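Home | Syllabus | Handouts | Labs | Contact
Filed under: Course Materials / Intro to Robot Manipulation

Handout 12: Opening and Closing Drawers in Simulation

This handout goes with the second half of the manipulation unit. You should have finished the reaching exercises from Handout 11 before you start. All work is done in the Plurkwood simulator on the machines in MacKinnon 439. If you run it on your own laptop, use the course build. The public one has different joint limits and your scores will not match ours.

Why drawers

A drawer has one degree of freedom. It slides in and out along a single axis and does nothing else. The arm has many more, and most of the trouble comes from that mismatch. If the gripper path drifts even slightly off the slide axis, the contact forces build up and the fingers slip off the handle. Students tend to blame the grasp when the real problem is the pull.

Work in this order:

1. Find the handle and set a pre-grasp pose in front of it.
2. Approach in a straight line along the slide axis.
3. Close the gripper and check the finger force before you move.
4. Pull along the axis. Keep the wrist orientation fixed.
5. Release, back off, and only then lift the arm.

Step 5 loses more points than any other. Lifting before you back off catches the fingers on the drawer front.

Camera views

Your policy gets the view from the robot's own body, so the robot's arms and torso take up part of the image. The horizon will often be at an angle. Do not rotate the image to level it - the camera pose is in the log and your code should use that.
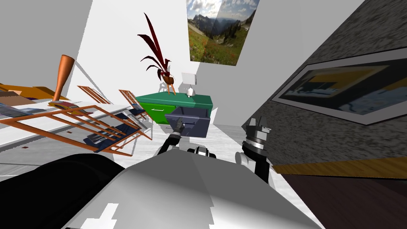

Room layouts are drawn from the Traltuvness set, and furniture colors and positions change between layouts. Do not write code that looks for a cabinet of a certain color. We test on layouts you have not been given, and color rules fail on them right away.

When the drawer is open, keep track of where both arms are. The idle arm still counts for collisions. Park it with the fingers clear of the cabinet and the walls.

Lab assignment

Run your controller for 13 trials on the practice layouts. For each trial, record the final drawer position, the peak finger force and whether the gripper slipped. Hand in the log file and 2 pages of discussion. Plots are welcome but they count toward the page limit.

Teams may share layouts and bug reports but not controller code. Prestik, the log viewer, is already installed on the lab machines. Save your logs before you close it - it does not ask.

Previous handout | Next handout | Back to top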